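Mekivine Community Workshop: End-of-Summer Walkthrough Checklist

Filled in by Beverley McAlister, 2026-08-09 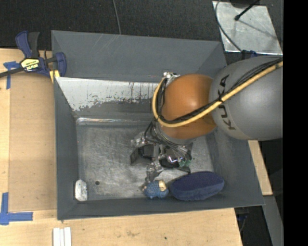 Filed under: Buildings and Grounds > Inspections

I love this walkthrough. I know that's a strange thing to say about a clipboard and a flashlight, but it's the one morning of the season when I get to poke into every corner of the place, and there's always something new to find (and usually something that got better since last time!). The form is the same one we used in spring, with the comments typed up underneath each item so you can read my handwriting for once.

Marks used: OK means it's fine today. FIX means it needs work and stays open until someone signs it off. WATCH means I want to look again at the next walkthrough. N/A is for things we don't have in that room.

SECTION A. GETTING IN AND OUT

A1. Front door opens fully and latches by itself – OK
The new closer is wonderful. It used to slam hard enough to rattle the window in the office, and now it glides.

A2. Back door opens from inside without a key – OK
Tried it with my hands full and with my elbow. Both worked.

A3. Paths to both doors clear, full width – FIX
The front path is great. The back one has the folded canopy leaning beside the coat hooks again, and it slides down into the walkway if you brush past it. Please hang it on the long brackets in the shed, where it lived all last year.

A4. Exit signs lit – OK
Held the test button on each one until I was satisfied. The one over the back door is a bit dimmer than the front but still easy to read from the far wall.

A5. Outside steps and handrail – WATCH
Handrail is solid. The second step has a hairline crack on the left that I've drawn on the paper copy, with the ends marked in pencil on the concrete. If the crack goes past the pencil marks, tell me.

A6. Door mat lies flat – FIX
Curled corner. I caught my toe on it on the way in, so this one got my attention early. I've turned the mat around for now, which puts the curl against the wall.

SECTION B. FIRE

B1. Extinguishers on their hooks, pins in, needle in the green – OK
All good, and the tags are up to date. The one in the paint room has a coat of fine dust, so I wiped it down and found that the instructions on the label are very nicely drawn.

B2. Nothing stored in front of extinguishers – OK
Hooray! First time this has been a clean OK since I started doing the form.

B3. Smoke alarms tested – OK
Every one of them shouted. The one in the hallway is a Notow unit and takes a different battery from the rest; there are spares in the office drawer with a label on them.

B4. Oily rags in the lidded can – FIX
The can was there and the lid was there, with two rags draped on the handle outside. They go in, lid down, every time, even if you plan to use them again after lunch. Linseed oil rags can heat up by themselves and I'd like all of us to take that seriously.

B5. Heaters unplugged for the summer – OK
Unplugged, cords wrapped, stacked in the closet.

SECTION C. ELECTRICAL

C1. Cords free of cuts, tape repairs and bare spots – FIX
One orange extension cord has electrical tape near the plug. I cut the plug off so it can't be used and put it in the scrap box. If it was your favorite, I'm sorry, and we'll buy a better one.

C2. No extension cord plugged into another extension cord – OK

C3. Outlet covers in place, no cracks – WATCH
The cover beside the sink has a chip in the lower corner. Nothing is exposed, but I've added a new cover to the shopping list while I'm thinking of it.

C4. GFCI outlets trip and reset – OK
Pressed test, pressed reset, checked with the little plug-in tester. I never get tired of that click.

C5. Electrical panel door closes, 3 feet clear in front – FIX
The door closes. The space in front does not pass. There are paint cans there, stacked rather well, and they need to be stacked just as well somewhere else. I've put tape on the floor to show the area that has to stay open.

C6. Breakers labeled – OK
Labels were redone in June and they're a joy. You can find the porch light on the first try.

SECTION D. FLOORS, LADDERS AND SHELVES

D1. Floors dry and free of trip hazards – OK
Swept before I got there, so thank you to whoever did that.

D2. Stepladders: feet, hinges, spreaders – OK
The tall one had grit in the hinge. A squirt of dry lube and it opens like new.

D3. Extension ladder: rungs, rope, locks – FIX
The rope is fraying where it goes over the pulley. Ladder is tagged out. Mathias Hardware carries the right rope by the foot and I've asked them to put 21 feet aside for us. Please leave the tag on until the new rope is in, even for a quick trip to the gutters.

D4. Tall shelves fastened to the wall – OK
Gave each one a good tug. The set in the paint room had one loose screw, which I tightened on the spot.

D5. Heavy things low, light things high – WATCH
Mostly great! The box of floor tile is still at shoulder height. It took me a fair amount of grunting to decide I shouldn't move it alone, so it's waiting for a second person.

D6. Shelf load labels readable – OK
The long shelves are rated at 100 pounds each and the labels are easy to spot from the aisle now that they're printed in yellow.

SECTION E. KITCHEN CORNER AND RESTROOMS

E1. Fridge cold enough – OK
Thermometer was in the safe range. Someone has labeled all their yogurts by day of the week, and I admire that.

E2. Hot water not too hot – OK
Measured 108 degrees at the restroom sink after running it for a full minute. Warm enough to get the soap going and kind to small hands on family day.

E3. First aid kit stocked – FIX
Short on medium bandages and the burn gel has expired. Everything else on the inside-lid list is there. I took the old gel out so it won't be used by mistake.

E4. Eyewash bottles sealed and in date – OK

E5. Soap, towels and a working lock – OK
The lock used to need a special wiggle. It doesn't anymore!

E6. Cleaning products in original bottles – FIX
One spray bottle under the sink has no label and something blue in it. It might well be glass cleaner, but I didn't sniff it to find out. It's set aside on the office windowsill for its owner until Friday, and after that it goes out with the hazardous waste.

SECTION F. OUTDOORS

F1. Yard gate swings and latches – OK
Greased in spring and still silky.

F2. Trees and branches – WATCH
The maple has a dead limb over the bike rack. It's thin, and the tree crew from Jultach is coming through the neighborhood later in August, so I've asked for a price.

F3. Wasps, hornets and other tenants – FIX
Small nest under the eave by the shed, the size of a golf ball. Please use the other side of the path until it's been dealt with, and don't knock it down with a broom.

F4. Rain barrel lid fastened – OK
Lid on, screen in place, no mosquito larvae that I could find with the flashlight.

F5. Outdoor lights on the timer – WATCH
They work, but the timer still thinks it's early June. I moved it forward and will drive by one evening to see whether they come on when they should.

WHO IS DOING WHAT

I'm taking the first aid refills, the outlet cover and the ladder rope. The paint cans need two people and a free hour, and the floor tile could be done during the same visit. The wasp nest is for someone who has done it before and owns the right clothes. Write your name beside an item on the paper copy in the office, and put the day you finished it in the last column.

If you spot something I missed, add it on the back of the form in any handwriting you like. I got a terrific tip that way in spring, when a note in green crayon told me that the shed window didn't lock. The note was correct, and the window locks now.

Still open from spring: A5, D5.
Closed since spring: the front door closer, the restroom lock, the breaker labels and the shed window. I'm thrilled about all of them – especially the restroom lock.

Next walkthrough is in the fall, before the heaters come out of the closet. Bring a flashlight if you want to come along.

Beverley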